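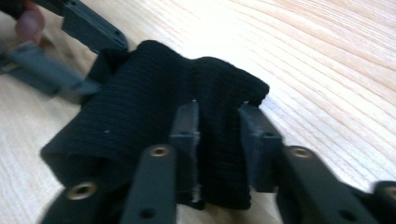

Ronja Eklund
Writes about mending, wool and small rooms

January 9, 2025

Black ribbed knit is the thing I have most of in my home. I did not plan it. When I moved to Travham in April I brought one suitcase and one box, and in the box were mostly socks, sleeves for under the jacket, two neck warmers and a hat, and all of them black. In the store it looks practical, because everything goes with everything. On the table in the evening, under a lamp, it is another matter. All black ribs look like all other black ribs, and you must take each piece up and turn it around before you know what you are holding.

This week I went through the whole drawer. I had put it off since before the holidays. My table is of light wood and it is the best surface I have for this work, because dark knit shows very well against it. On my old gray blanket I could not find a hole until my finger was already through it.

I will write down how I do it, mostly for Randi Bakke, who asked me in a letter and who has been waiting a long time for an answer. Sorry, Randi!

First I take everything out of the drawer and lay it in one heap. I do not sort while I am taking out, I have tried that and I get lost. Then I pick up one piece and look for the open end. Ribbed knit likes to roll at the edge, and when it has been lying in a drawer for some months the roll becomes quite stubborn. I unroll it with my thumbs and pull a little to both sides. If the ribs come back together when I let go, the piece is still good. If they stay wide, the elastic is tired, and then I know it will slide down into the boot when I walk.

After this I put my hand inside, all the way, and spread the fingers. With light yarn you can hold it to the window and see the thin places, but with black yarn I trust the hand more. The heel gets thin first, on my socks always a little toward the outer side. My mother says it is because I walk like a sailor.

The pieces go in four heaps. Good, to be mended, for the shoe box, and I don't know. The last heap is too big every time. This year I made a rule that "I don't know" must be decided before I make supper, and I kept the rule with all except one pair, which I got from my aunt and which has never fit me.

Some words about fuzz. Soft knit becomes fuzzy, this is normal, and I don't think one should fight with it too much. I used to have a small machine for taking off the pills, and I made a hole in a good sock with it in the first week. Now I take the largest ones by hand and leave the rest. Wash inside out, not too warm, and dry flat if you have the space. I do not have the space, so I hang them over the back of the chair, and they get a fold in the middle. I can live with it.

For mending I use a thin black wool which I order from Öberg. The last ball cost 30 kronor and it has lasted longer than I thought. I have also a ball from Stelness that is supposed to be the same black, but in daylight it is clearly brown. I use it under the foot where it can stay a secret between me and the shoe. With rib I try to darn so that my stitches go the same way as the ribs. It takes more time, but then the mended place stretches together with the rest. If you darn straight across in a tight way, you get a stiff spot and it hurts when you walk. I learned this on the way to the bus.

Then comes the question of how to put them back. Earlier I made balls, the way we did at home, where you turn one cuff over both socks. It is quick, but the cuff gets wide from it. Now I lay the two on each other, fold once, and fold once again, and stand them up in the drawer like books. The sleeves are more difficult. They have no heel and no toe, so there is nothing to begin from, and they bunch up as soon as I look away. I have decided to roll them and put them along the side.

I wrote to Gekmont to ask if they sell drawer dividers in my size. They answered politely that they do not. So I cut up a shoe box instead, the same one where the worn-out socks used to live, and now these are in a bag on a hook until I find out what to do with them. Randi, if you want them for stuffing your cushions, tell me and I will bring them next time I come.

Two pairs are still waiting for their heels. I will do them this evening with the radio on.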